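Botorden Small Furniture Set

README, November release

Botorden is a collection of pictures of small furniture and the everyday things people leave on it. The set has 3,119 pictures. Most of them are of drawer cabinets, side tables and low shelves, and each picture comes with one text line that names the furniture first and the objects on it second.

Please read the naming rules before you use the text lines. We write "top" for the upper surface of a cabinet and "front" for the side with the drawers. Drawers are numbered from the top down, so drawer 1 is always the highest. 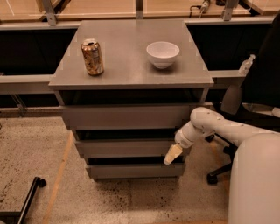

Drawer cabinet, grey, three drawers. On top: can (left), bowl (right).

A drawer is marked "forward" also when it is only slightly out — in the cabinet shown, this is drawer 1. Drawers without knobs or pulls get the word "plain". For cans we do not write the drink, only "can". Bowls get a color and nothing more.

Files

pictures/ has folders with up to 300 pictures in each
lines.txt has the text lines, one for each picture
rules.txt has the full list of words

Known problems

In the Rurncombe part, 150 lines still use the old word "chest" for a drawer cabinet. Hye-jin Ha is correcting them. Left and right are always from the side of the viewer, also when the cabinet is turned.

Text lines: Bohdana Derkach and Tiago Caldeira. Checking: Panya Suksawat.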